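Ticket 474: Arm stops with force error when going down to the tissue
Project: Kotdale, living room cell
Opened by: Dagný Norðdahl
Assigned to: Baldur Kárason
Priority: High (safety)
Status: Waiting for confirmation

Dagný Norðdahl, first report, December 15, 2024

The arm stops in the middle of the tidy-up task. It always happens in the same part: the gripper goes down over the coffee table to take the tissue, and a short distance above the top the controller reports an external force that is too high. The arm locks and the program ends. I was not touching the arm and neither was anyone else.

I can clear the error and start again. Sometimes the next run is good, sometimes it stops at once. Today I had 15 stops before lunch and then I gave up.

What worries me more is the last one. After I cleared the error, the arm made a small jump to the side before it stood still. My hand was near the table because I wanted to put the tissue back. It did not hit me, but I did not like it. I have put the priority on High for this reason.

Software is the Cliten task runner, the same version we have used since March.

Baldur Kárason

Thank you for the clear report. Please do not reach over the table while the arm is powered, also not when it shows an error. Use the stop first, then put the tissue back.

Some questions:
1. Has anything on the gripper been changed?
2. Is the payload in the settings still the old value?
3. Does it stop also when the table is moved away?

Please send me the log of one bad run and one good run.

Dagný

1. Yes. Hallgrímsson put on the other fingers last week. I forgot to write it, sorry.
2. I looked now. The payload is set to 700 grams. I do not know if this is right for the new fingers.
3. I moved the table away and did the same movement in the air. It stopped two times, so it is not the table.

Logs are uploaded in the Fornness folder. The good run is the one with 3,700 lines, the bad run is the short one.

Baldur

I have read both. In the bad run the force on the wrist grows slowly during the whole way down, and it is always in the same direction. A collision would look like a sharp step. I see two possible reasons: a wrong payload, or the cable pulling on the wrist. The sideways jump after clearing fits with both of them.

Please do the following with the arm in the parking position and the stop pressed:
- Write down the weight of the gripper with the new fingers and put this value in the settings.
- Check the bands that hold the cable. There should be enough slack at the wrist, but the cable must not hang on the upper joint.
- Start again at low speed and stand behind the line.

Dagný

Payload is corrected. The old value was too low. With only this change I still got one stop, but it came later in the movement.

Then I opened the band nearest to the wrist and gave the cable more length. After this there were no stops for the rest of the afternoon, and no jump. I have not tried full speed.

Baldur

Good. Please keep low speed until I have been there and looked at the cable myself. I will not close the ticket before that. Could you attach a picture of the arm over the table, so that I can see how the cable goes?

Dagný

Attached.

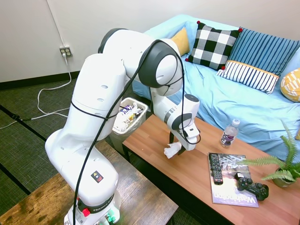
Attachment to ticket 474: arm over the coffee table, cable from base to gripper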